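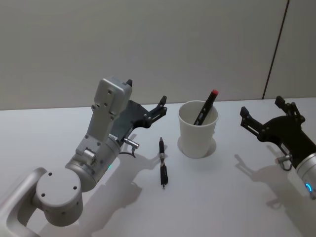
Pre-purchase checklist, second two-arm cell
Filled in by: Ľubomír Kováčik
Date: 11/26/20
Status: for the Brarkthorpe budget round, comments welcome

Mark each line OK, FIX or ASK. Write comments even when it's OK, they're the part we reread!

1. Table and wall clearance – OK
Both arms reach the middle of the table without touching the back wall. I love how much you can do in such a small footprint. Leave the same gap on the new cell and we can keep the Michalík table, 328 dollars each last time.

2. Cables at the wrist and gripper – FIX
Any cable that hangs in a loop below the gripper gets checked for snagging through the full wrist turn, both directions. Budget for clips and two spare cables per arm. The spares are 405 for the set and I'd order them with the arms, the wait is awful otherwise.

3. Status lights – OK
Left and right wrist lights must be readable from the operator's chair. Ask Borine for the color chart in print. We taped ours inside a cabinet door and it has been worth every inch of tape.

4. Emergency stop – ASK
One button per arm or one for the pair? The quote doesn't say. I want one for the pair plus one by the door, and I'd pay for the extra wiring before I'd pay for anything else on this list.
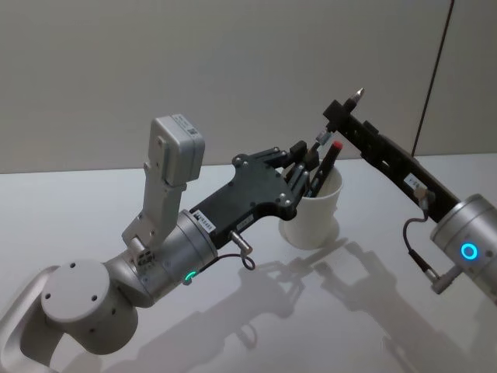

5. Small-object handling – OK
Pens in a paper cup are still my favorite acceptance test. Cheap, light, easy to knock over, and you learn a lot about finger control in ten minutes. Please run it on any demo unit before we sign. Bring your own cup.

6. Fingers and end tools – FIX
Screws on the fingers and palm plate: check tightness at delivery, then every week in the first month. Wear parts are not in the Gerine quote. Add 837 for a first set.

7. Labels – FIX
Serial labels have to stay readable with the tool mounted. Copy the numbers into the asset sheet on day one (I didn't last time and spent an afternoon with a flashlight).

8. Training – ASK
Two people or four? Four, please! It's so much fun once you get going, and the cell sits idle if both trained people are out.

9. Reserve
Hold back 1,000 for things we forgot. Last time it was a longer power cord and a decent stool.

Open before sign-off: lines 4 and 8. Lines 2, 6 and 7 can close at delivery.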